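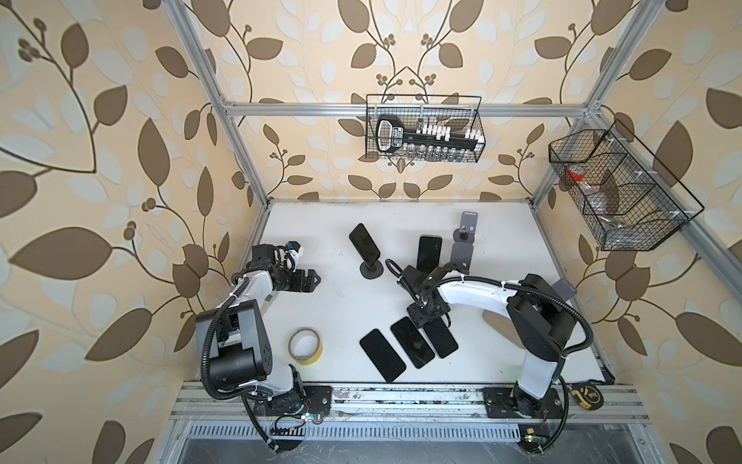
I need to match the repeat on a large-leaf wallpaper and can't work out how much to buy. The pattern is big brown and pale blue-gray leaves on dark curving vines, with small berry clusters between them, on a beige ground. The room is a box bedroom with one chimney breast. Paper is sold as Ferraro, 10 m rolls, 53 cm wide. The label gives a 64 cm repeat with an offset match, and I don't know whether the offset changes the quantity or only the hanging order. Wall height is 2.4 m. I have 3 rolls now and can get more until the end of June, when the shop clears the line.

Posted by Nasberg

**Dredgate**

It changes both. Work it out per drop.

With a straight match, each drop is cut to the next full repeat above your wall height. 2.4 m is 3.75 repeats, so you cut at 4 repeats, or 2.56 m. A 10 m roll gives you 3 drops and a remainder of 2.32 m, too short for a full drop but usable over the door and under the window.

With an offset match, every second drop starts half a repeat (32 cm) lower in the pattern. If you cut all drops from one roll in sequence, you lose that 32 cm each time you switch. The usual method is to cut from 2 rolls at once – A drops from one roll, B drops from the other. Waste per roll is then the same as for a straight match.

Measure the perimeter, divide by 0.53, round up, divide by 3, round up again. Add one roll for the chimney breast. Center a drop on the breast and work outward both ways, so that the mismatch ends up in a back corner.

Check the batch number on every roll before you cut. Beige grounds show a batch change clearly in side light.

**Wing-sze Hsieh**

Agree with the above. One addition: measure the height in several places. My ceiling was out by 2 cm across one wall and the spare 16 cm in each drop covered it. If yours is out by more than that, you are into a fifth repeat and the count per roll is still 3, but with almost nothing left over.

**Wilavberg**

just buy 2 extra and return them if unopened. paste the wall, not the paper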